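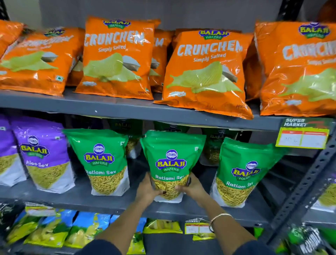 Prepared by Kanokwan Sombatkul, with field data from Prasert Intarasuk

Filed under: Grants & Programmes > Progress Reports > Retail Packaging

Interim report: shelf life of fried snacks in small shops

This report covers the second stage of the Punda study, up to the end of May. The study asks how much of the loss of crispness in packaged fried snacks takes place after the goods leave the distributor, and whether small changes in shop storage would reduce it. The first stage (method and choice of shops) was reported separately and is not repeated.

1. Work completed

Temperature and humidity loggers were placed in five shops. Each shop received one logger at shelf height in the sales area and one in the stock room. Readings were taken every hour. The stock room logger in the Grelteo shop failed during the first stage and was replaced before the present period began, so its record is complete for this stage only.

Test packs were bought through the normal trade channel and stored in the same shops, under the same conditions as goods for sale but kept apart from them. In total 1,408 packs were placed. By the end of the period 929 had been collected and tested. The remainder are still in storage and will be withdrawn at the dates set out in the original plan.

Each pack was checked for seal leakage by immersion under reduced pressure, then opened and sampled for moisture by oven drying. A second portion was crushed in the texture rig and the peak force recorded. Oil oxidation was measured on a smaller set, as agreed at the last review, owing to the cost of reagents.

2. Findings to date

Stock rooms were more humid than sales areas in all five shops. The difference was largest at night, when doors were shut and fans switched off. In two of the shops cartons stood directly against an outside wall, and packs from the lowest layer of those cartons gained moisture faster than packs from the top layer.

Seal leakage explains most of the badly softened packs. Packs with sound seals stayed within the moisture limit for the whole period tested, whatever the shop. Leaks were found mainly at the corners of the end seal and at the point where the back seam crosses it. We can't yet say how many of these leaks were present at packing and how many were caused by handling.

Light exposure had a measurable effect on oil oxidation in potato products held near shop windows. The effect in gram flour products was smaller and lies within the error of the method. More samples will be needed before a figure can be given.

3. Problems and changes

The Cieślak texture rig was out of use for nearly 3 weeks while a load cell was recalibrated. Packs due for testing in that time were opened late. Their results have been marked in the data file and left out of the averages.

The Wonance site changed its delivery pattern part way through the period, from large infrequent deliveries to smaller ones. This alters the time goods spend in the stock room. We have kept the site in the study and will report its results before and after the change as separate series.

Staff at one shop moved the sales area logger to a higher shelf during cleaning. The move was found at the next visit and the logger put back. The readings affected are higher in temperature than those on either side and have been excluded.

4. Budget

Spending on packs and travel is in line with the plan. Laboratory consumables are above plan, mainly for solvent. We propose to meet the excess from the equipment line, where the replacement logger cost less than allowed for. No increase in the total grant is requested. Your written agreement to the transfer is needed before the next claim.

5. Next stage

The remaining packs will be withdrawn and tested. Prasert Intarasuk will run a short handling trial in which packs from a single batch are tested for leaks at the packing line, at the distributor and on arrival at the shop. Raised pallets will be tried in the two stock rooms with outside wall storage, with the loggers left in their present positions.

The full data file, including excluded readings, will be sent with the final report.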